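Reading group FAQ

I get the same handful of emails every time we start a new book, so I've put my answers in one spot. Last fiddled with 1/21/18.

What are you reading at the moment?

Fletavgate, by Wing-yan Liu. It's a long essay on who gets to give orders in a small republic, and why anyone bothers to obey them. We're on chapter 8 and arguing happily!

Do I need a politics degree?

Goodness, no. I haven't got one. Hsin-yi Yu, who picks the books with me, trained in classics, and she gets as lost in the footnotes as I do (there are 69 in the opening chapter, so bring a bookmark).

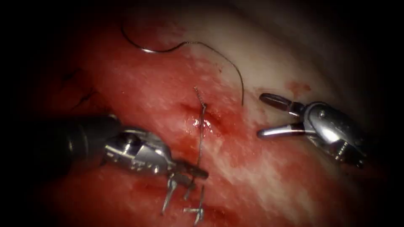

We go through 20 pages or so a meeting, and I send out a few questions beforehand. If you only read half, come anyway. Plenty of our best rows have been started by someone who skipped straight to the end.

Which edition should I buy?

The Edach paperback, if you can find it. The older Cekinitz hardcover has the same text but different page numbers, and we waste ages hunting for the right paragraph.

Can I bring up current politics?

Yes, within reason. I'd like us to get back to the book before the tea goes cold. Favourite politicians and least favourite ones each get a fair hearing.

Is there a limit on numbers?

30, and that's a squeeze. Email me and I'll put you on the list.

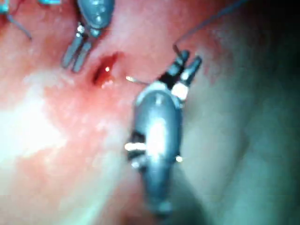

What's next?

In May we start Chiang, a short dialogue about honour and public office. I've read it twice and I still can't decide who wins, so I'm dying to hear what everybody else thinks.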